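The Well at Driddale

My aunt said the water at Driddale could tell you whether you had been lied to. You drank a cup, you slept, and in the morning you knew. She had done it herself in 2000 and come home and left my uncle, who, as far as I could ever learn, had lied about nothing but the price of a boat.

I didn't believe in the water. I went because she was dead and had left me 600 dollars on the condition that I go.

The bus stopped at Rillevlow, two miles short. The woman at the ticket window sold me a map I didn't need, there being one road, and asked if I was going for the well. I said I was going for the walk.

"Sure," she said. "They all like a walk."

The well was in a shed behind a gift shop. It had a pump with a green handle and a tin cup on a chain. A man in a wool hat took my money and told me not to eat anything until morning.

"Why not?"

"It confuses the water."

"What does it do if I have a sandwich?"

He thought about that for longer than I expected. "Tells you about the sandwich, I suppose."

I drank. It tasted like pennies. I signed the book, 1/4/22, under a long column of people who had written things like "blessed" and "finally." I wrote my initials. Then I went up to my room over the shop and ate the sandwich, sitting on the bed with my coat on.

The room was what you get for that kind of money in January. The radiator knocked. There was a framed poem about truth, unsigned, which seemed like a bad start for a poem about truth. I had my aunt's letter with me and read it again, looking for the catch. She wrote that she had never been sorry. She wrote it twice, and I have always found that once is more convincing.

I slept badly and dreamed of the boat.

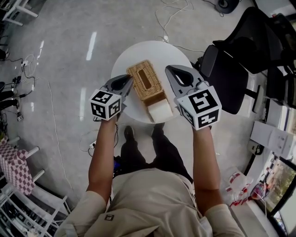 The woven tissue box, on the round white table.

In the morning I waited for it. I lay there and gave the water every chance. I thought about my uncle, and the man I used to be married to, and a dentist in Emeck who had sworn I needed a crown. Nothing came. I knew what I had known on the bus.

Downstairs the man in the wool hat was sweeping.

"Well?" he said.

"Nothing."

"Did you eat?"

"No," I said.

He looked at me, leaned the broom on the counter and gave me back half my money.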